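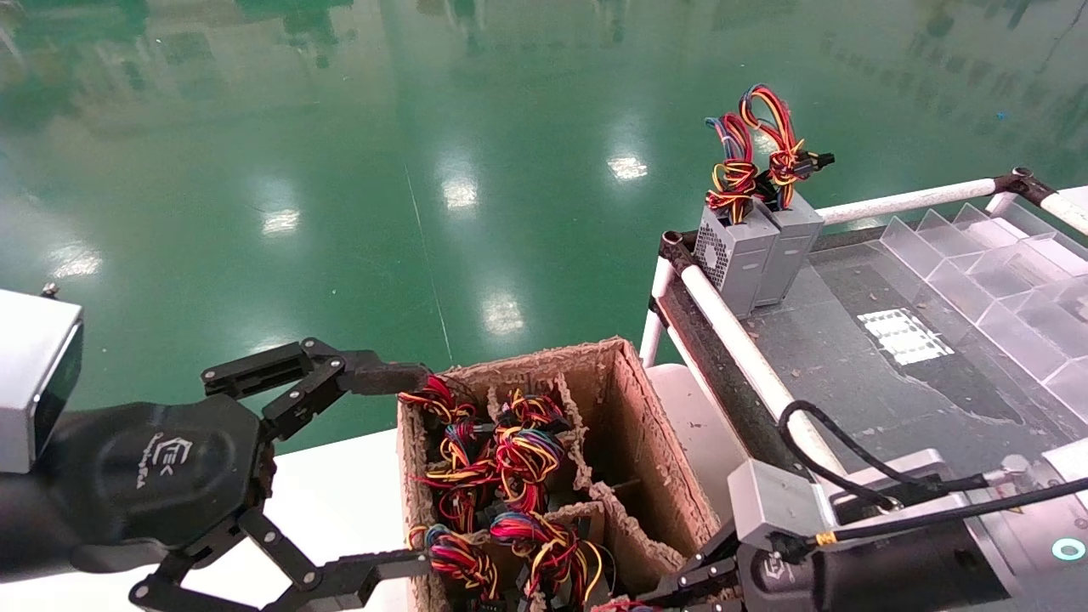

Grasp planner notes from the harness cell at Seststead. Short thread, mostly perception and one scheduling bug.

1/ Wire harnesses are a poor fit for instance segmentation. Red and yellow strands from one bundle cross into the next and the mask merges. We stopped asking for a full mask and now predict a grasp region per bundle.

2/ Labelled set is 771 frames. 328 of those have loops spilling over a cardboard partition. Before October we had almost none, and the model treated the partition as the bundle boundary.

3/ Colour helps less than expected. The black plugs are the better cue for orientation, when they aren't buried in the coil.

4/ Glossy green floor, ceiling lights. The reflections gave false depth returns past the bench. Fixed with a workspace crop before the point cloud filter. Two lines in the config.

5/ Both arms reach into the same box, so the planner holds a lock per compartment. Cronin 2 released the lock on gripper close. It should release on retreat. Patched.

6/ Box walls are modelled as rigid with 9 mm of padding. Frayed cardboard edges are not rigid, but the padding covers it for now.

7/ Next is the Olavmont replay tool, so we can rerun a logged pick against a new planner build without booking the cell. Config diffs are in the Trulholm repo.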